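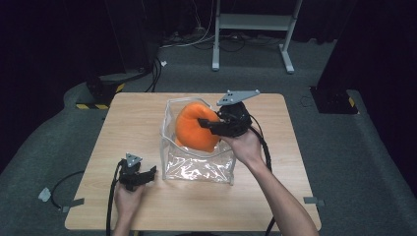 How to Pack Away a Kid's Stuffed Animals Without Starting a War

May 25, 2019

Every March I announce that the toys are going into storage, and every March I lose. This year I won, mostly by going slowly. My kids own more plush than the gift shop at the Lumby aquarium, so if it worked in our house it has a fair chance in yours.

What you need

Clear bags or pouches you can see through
A soft brush
Masking tape and a marker
A dry shelf, up off the floor
Snacks, for morale

Step 1. Pick your moment. Bedtime is the wrong one. So is any time a toy has just been "found" after months of being ignored, when it is suddenly the best friend anyone ever had.

Step 2. Sort into two piles: staying out and going on vacation. Say "vacation" with a straight face. We settled on 9 toys staying out per child, after opening talks at 100.

Step 3. Clean before you pack. Check the tag first. Most of ours can go in a pillowcase on the gentle cycle. Anything with a battery box gets wiped with a damp cloth and left to air for a day. If you skip the drying you will meet the smell next spring, and it will remember you.

Step 4. Clear a table and do the packing there. On the floor, things get rescued while your back is turned. 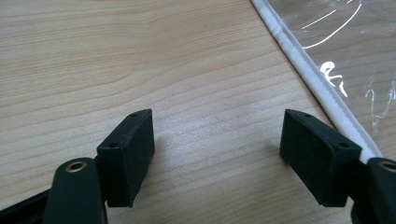
Step 5. Put the big ones in first and tuck the small ones into the gaps. Don't squash. I once flattened a whole bag with the vacuum, and the Hesiter bear came out with a crease across his face that makes him look like he disapproves of us. He may have had a point.

Step 6. Tape on a label with the date and who is inside. Names matter. "Misc. rabbits" was not well received.

Step 7. Shelve the bags where a child can see them but not reach them. Ours sit on the old Laur bookcase in the hall.

Swap a bag every 7 weeks or so. If one goes by three swaps without a single question, you can start thinking about the donation box. Think quietly.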